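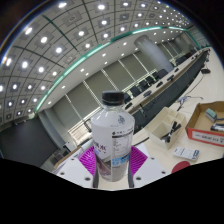

Open with the task, not the hardware. Say the sentence first: we want the arm to put a desk back in order, and we want to show it how by hand, no code. Pause. Then the three ways people show a robot something – push the arm around, drive it from a remote, or carry the gripper yourself and leave the arm at home. Most of the talk is the third one. Point at the bottle between the two magenta fingers, say this is one grasp out of a lot of grasps. Upright bottle, fingers either side of it, label still facing us. Then go out to the desk: box with an eraser and markers in it, scissors and pens in the organizer, calculator in front. Ask the room which of those they'd pick up first. Somebody will say calculator. Good, come back to that.

Who I am, 20 seconds max. Toàn Hồ, demo lead on the Polulia project. Used to do remote driving rigs at Coltix. Don't tell the forklift story, it runs long.

Why show and not program. Everyone in here has written a pick routine. Works till the cup moves. Ours at Coltix was 800 lines and it needed the cup in the same spot every time. Say that with a straight face. Then: a new helper in an office gets shown once or twice and then does it. That's the bar. We are nowhere near the bar, say so early so they relax.

Way one, push the arm.
Arm goes slack, you hold the wrist, walk it through the motion. Feels great for the first ten minutes. You feel the weight, you feel when it bumps. Problems – your own body is in the camera view, the arm has joints you forget about, and your shoulder hurts by lunch. Also you need the arm. One arm, one line of people waiting.
Good for: short motions, wiping, anything with force.
Ask for hands, who has done this. Expect maybe half.

Way two, remote.
Leader arm or a hand controller, follower arm does the job. Clean view, no human in it. I did this for a long time and I still like it. But slow. You lose touch, so people hover. Watch any beginner, they stop just above the object and hang there. The robot learns the hang. Repeat that line, it's the one people write down. We had a model at Bainbridge that paused over every single mug because the operators did.
Delay matters too. If the video is late your hand waits for it, and that goes in the data as well.
Good for: places you can't stand, heavy stuff, two arms at once if you've got a patient operator.

Way three, carry it.
Gripper in your hand, camera mounted on it, wide lens. You do the job with the tool the robot will have. You can't cheat with your thumb. Takes a newcomer one short session to stop fighting it. After that they move about like they would normally, which is what we want.
You get the wide view: fingers up close plus table plus most of the room. The room helps work out where the hand is going, all that ceiling and window edge stuff the software can hold onto. Blank walls are bad. Big dark screens are bad too, not much to track. Don't get dragged into the tracking math here, there's a backup slide.
Bad at: force. The picture doesn't say how hard you squeeze. Soft fingers hide a lot of sins.

Back to the calculator. It's flat and it's lying on the table, fingers want something to close around. A bottle standing up is kind, a calculator is not. If someone said scissors – good answer too, hard for other reasons, handles and neighbors. What we tell people: start with the kind object, get the motion smooth, then move on to the mean ones.

How we run a session (go fast here, it's on the handout)
- one task per sitting, say it out loud before starting
- start from a different spot each time. Really different, not an inch over
- approach, close, lift, go, set down, open, back off. Don't skip the back off
- if you fumble, keep going and recover. We keep those in a separate pile
- no hovering!!
- change the clutter between runs, leave some of it in the way
- break after 47 minutes. Somebody picked that number off a timer and it stuck
- swap the person as well as the objects. Left handers please

Numbers slide. Polulia pilot: 44 demos of one task per person, 8 people. Read it slow, then shut up for a second. First question is always is that enough. Answer: enough for the bottle, not enough for anything flat. Oltorholm team went up to 800 on theirs and were still adding in September. Different task though, drawers, don't compare.

What we got wrong. Do not skip this even if late!
First one, everyone demoed standing in the same place. Policy learned the place. Moved the table and it was lost.
Second, we threw out all the fumbles at first. So the robot had never seen a slip and when it slipped it just carried on with nothing in its fingers, very calm. Play the clip if the laptop behaves. If not, act it out with the water glass, it gets a laugh.
Third, operators got too good. After a few weeks they were quick and took shortcuts the arm can't follow. Elbow room, reach, wrist twist. We now put a speed beep on it. Annoying, works ok.
Fourth – labeling. Wrote "put away" for everything. Put away where? In the box, in the organizer, just off to the side. Write the place down. We relabled all of it by hand and I was not popular.

Mixing. Someone will ask why pick one. We don't. Hand carried for the bulk, remote for the last bit on the real arm so it sees its own joints and its own delay. Bainbridge did it the other way round, ask them, they're in the second row I think. Wave.

If running short on time cut: mixing, half of way one. Keep the clip.
If running long: cut the coltix part completly.

Q&A, likely ones
Does it work with a different gripper? Retrain, or match the fingers. We match the fingers.
Do you need a lab? No. Meeting rooms, kitchens, whatever has a table. Ask before you move people's stuff.
Who are the best demonstrators? Calm people. Kitchen staff are terrific. Engineers try to help the robot and it shows.
Privacy – wide lens sees the whole room. Ask everybody first, clear screens and whiteboards, delete the run if someone walks in who hasn't said yes.
How long till it does the whole desk? Don't give a date. DO NOT give a date.

Handouts are by the door, the session sheet is on the back page. Mic off before walking down.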